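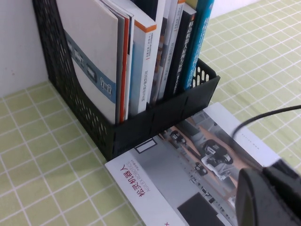 4.3 Teaching the shelf task in Stomis Planner

In this section you set up the planner so that the arm can take a book from the table and put it into an upright holder. Before you start, the wrist camera must be calibrated (section 3) and the Inditz driver must show the state READY.

1. Open the task file shelf_basic and save it under a new name. The original file is overwritten with every update.

2. In the Perception tab, choose the wrist camera and press Learn background. Keep the arm still until the bar is full.

Note: A tablecloth with a printed grid is allowed. If the planner marks the grid lines as objects, raise Minimum edge height by one step and learn the background again.

3. Press Find container. The outline must follow the lower front panel of the holder and not only the high back. With perforated side walls the outline can jump between the holes – set Fill small gaps to On.

4. Press Find items. Books which stand close together are often joined into one block. This is not an error. The planner needs only the free space next to the block.

5. Select the flat book as Target. If its cover carries a large photograph, set Segment by to Depth. With the setting Colour, the planner may take a part of the photograph for a separate object.

6. In the Motion tab, set the approach height to 40 mm and the planning time limit to 800 ms. Leave the number of samples at 2000.

7. Press Simulate. When the path is shown in green, press Run slow.

Caution: The planner does not know the position of loose cables. A cable which lies over the target can be caught by the fingers. Move it away by hand and keep your hand outside the work area before you press Run slow.

Caution: Do not change the tool in the Gajdoš library while a task is loaded. The collision model stays the old one until you load the task again.

If the planner stops with code 19, no path was found. Turn the holder a little, so that its open side is easier to reach, and repeat from step 3.

The grasp settings are saved together with the task. The camera settings are not – export them separately, see section 4.5.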